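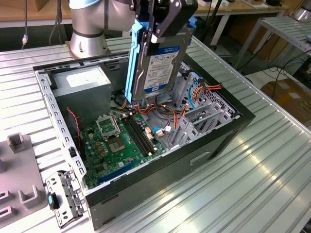
Home | Meetings | Drop-off Hours | What Goes Where | Rates | Contact

PLETEN SOLID WASTE DISTRICT
Minutes of the Board Meeting
Tuesday, 9th May
Upstairs meeting room, Pleten Transfer Station

Present: Apolline Sabatier (Chair, Pleten), the members for Rulano, Vidal and Skendon, the District Manager, the Transfer Station Supervisor, the Recording Clerk.
Absent: the alternate for Vidal.
Public: five residents, two of whom spoke.

1. Call to order
The Chair called the meeting to order at 6:30 p.m. The agenda was approved with one change. The item on hauling rates was moved ahead of the item on the leaf pile so that the hauler's agent could leave early.

2. Minutes of the previous meeting
The member for Skendon asked for a correction under Old Business. The minutes said Skendon "declined" the second glass container. Skendon had asked for more time. The wording will be changed to "deferred." Approved as corrected. The member for Vidal abstained, having missed that meeting.

3. Public comment
A resident of Rulano said that the line of cars on Saturday mornings now backs up past the church driveway and that people are turning around in her yard. She has put out stakes and two of them have been run over. She asked if the gate could open earlier. The Supervisor said the gate time is set by the operating permit, but the scale house could start taking cars in off the road before the scale opens, as long as no one unloads. He will try it for the next month. The Chair asked him to call the resident directly with the result.

A resident of Pleten asked why mattresses cost more to drop off here than in the next county. The Manager said the fee covers what the district pays to have them taken away and no more. The resident asked to see the invoices. The Manager will make copies available at the front desk.

4. Hauling rates
The hauler's agent presented the rate sheet for the coming year. The charge per pull for the trash containers goes up. The charge for cardboard stays the same. There is a new fuel line, which would be reset every quarter.

The member for Vidal objected to the fuel line. In his view fuel is part of the cost of hauling and should be in the rate, where the Board can see it once and vote on it once. The agent said every customer on the route is getting the same sheet. The member for Rulano asked if there was a cap. There is not. The Chair asked the agent to come back with a version that has one.

There was a discussion of container weights. The Manager reported that several containers went out less than full in the winter because wet snow had put them near the limit. The Supervisor would like covers for the two open-top containers nearest the road. The agent said covers are available on rental and will send a price.

Motion (Vidal, second Rulano): to table the rate sheet until a capped fuel line is received. Passed, all in favor.

The agent left at 7:10.

5. Leaf and brush pile
The pile is larger than the permit allows on its north side. The state inspector mentioned it on the last visit but did not write it up. The Manager would like it dealt with before the next one.

Options discussed:
- Hire the chipping contractor for one more day than usual.
- Let residents take wood chips without an appointment.
- Stop taking brush from landscaping businesses until the pile is down.

The member for Skendon said that turning businesses away will only move the brush to the end of the Skendon town road, where it has gone before. The member for Rulano agreed. The Supervisor said the chips go quickly once people know they are there, and the sign at the gate still says "by appointment." He would like the sign changed in any case.

The Board agreed to the extra chipping day at a cost of no more than $400 and to open chip pickup during all regular hours. Loading is by hand only. Residents should bring their own forks and tarps. Businesses may continue to bring brush, limited to 3 loads per week each, and the scale house will keep a sheet.

6. Electronics drop-off
The Manager reported on the spring electronics day in the Vidal school parking lot. 39 vehicles came through, fewer than last year, which she put down to rain and to the notice being left out of the Skendon newsletter. Televisions made up most of the weight. There were more desktop computers than usual, several from one office that was closing.

A number of people asked what happens to the hard drives. The district's answer has been that owners should remove or wipe drives before bringing a computer in. The Manager said many people do not know how, and some drove home with the computer still in the trunk. The member for Rulano said that was the case with his own neighbor. The Manager will write a half-page sheet on the subject, to be handed out at the scale house and posted under What Goes Where. The Chair asked that it be in large type.

The member for Skendon asked about loose batteries. These are accepted year-round in the shed, with tape over the ends. People are leaving them untaped in grocery bags on the shed step. The Supervisor will put a roll of tape on a string by the door.

The second electronics day is set for August, at the Rulano fire station if the station agrees. The Manager will ask.

7. Swap shed
The roof leaks over the book shelves. The Supervisor got one quote and thinks it is high. He will get another. In the meantime the books have been moved to the other wall and the shelf space for dishes is smaller.

There have been complaints that a few people wait at the shed all morning and take everything as it comes in, probably to sell. The member for Vidal suggested a time limit of 15 minutes per visit. The Chair asked who would enforce it. The Supervisor said his staff could not do that and run the compactor. After some discussion it was agreed to post a time limit and see if posting it helps. Upholstered furniture is still not accepted. Car seats and cribs are still not accepted.

8. Permit stickers
The new stickers are printed. Color is orange. They go on the lower driver's side of the windshield, the same place as before. Town clerks in all four towns will have them, and each clerk will get a first batch of 100. Rulano asked for more, as it ran out last year and people were sent to Pleten. The Manager will hold extra at the district office and bring them over when the clerk calls.

The member for Skendon raised the matter of renters who cannot show a tax bill. A lease or a utility bill is acceptable. It was noted that the printed form does not say this. The form will be corrected at the next printing, and a line will be added by stamp to the ones already on hand.

9. Manager's report
The compactor was down for a day and a half in April with a bad hydraulic hose. The hose was replaced by staff.
One attendant position is open. Two people have applied. The Manager will interview both next week.
The well test came back within limits.
The annual report to the state was filed on time.
The scale is due for certification. The station will close to commercial loads that morning. Household bags will be taken as usual.

10. Other business
The Chair said she had received a letter from the Vidal school asking if a class could visit the station. The Supervisor has no objection provided they come on a day when the station is closed to the public and everyone wears a vest. There are not enough vests in small sizes. The Manager will see what the insurance carrier requires.

The member for Rulano asked that the packet be mailed a few days sooner. Agreed.

11. Adjournment
Motion to adjourn (Skendon, second Vidal). Passed. The meeting ended at 8:25 p.m.

Next meeting: same room, 6:30 p.m. The capped rate sheet and the second roof quote will be on the agenda.

Respectfully submitted,
Recording Clerk

Approved by: Apolline Sabatier, Chair

Recent items
Wood chips: no appointment needed
Orange stickers now at town clerks
Taping batteries before drop-off
Draft budget, second reading
Minutes archive

Pleten Solid Waste District. Questions about these minutes may be left at the district office or with your town clerk. All rights reserved. Back to top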